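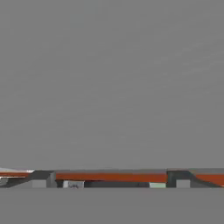

According to Nafula Masanja, a town remembers its floods for one generation and then builds on the low ground again. She was speaking at a public meeting in Stistbridge, where the council had asked for comments on a plan to put new houses beside the river. Most of the people in the room had moved there after the last high water.

Chapter 6
Rivers and the Land Beside Them

Main ideas
A river and its floodplain work as one system.
Floods build land as well as damage it.
Land use upstream changes what happens downstream.

Key terms
floodplain, levee, silt, runoff, discharge, meander

The Illow is a small river. It rises in the hills above Sarmiento and runs 75 miles to the coast, passing through farmland, two market towns and a wide marsh. For most of the year a person can wade across it at Stistbridge. In early spring, when snow melts in the hills and rain falls on ground that is already full of water, the same stretch may spread across the fields on both sides.

The flat land that a river covers at such times is called its floodplain. It was made by the river. Each time the water leaves its channel it slows down, and slow water cannot carry as much soil as fast water. The heaviest grains drop first, close to the bank, and over many years they form a low ridge called a natural levee. The finer material, or silt, travels farther and settles in a thin layer over the fields.

Farmers have used this soil for a long time. Around 3,000 people live on the Illow floodplain today, and the oldest farms stand on slight rises that are hard to notice in dry weather – a few feet of height was enough to keep a barn floor dry. Newer buildings were placed closer to the road, and the road follows the river.

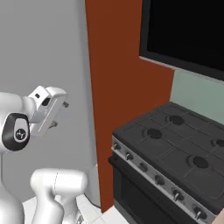 Why does a river flood more often after a town grows? Roofs, roads and parking lots do not soak up rain, so more of it runs straight into the channel, and it gets there sooner.

Water that moves over the ground in this way is called runoff. In a wooded valley much of the rain is caught by leaves or sinks into the soil, and it may take days to reach the river. In a paved area it can take less than an hour. Hamisi Gachanja kept a record of the stream behind the Altik mill for 17 years and found that its highest levels came sooner after each storm as the hillside was built over.

In this chapter you will follow the Illow from its source to the sea. Section 1 explains how discharge is measured. Section 2 looks at meanders and why they move. Section 3 returns to Stistbridge and the choices its council faced – raise the banks, leave the low fields open, or move the new houses uphill.

Before you read
Find the nearest stream or river on a map of your area. Note what lies on each side of it, and write down where you think the water would go first if it rose six feet.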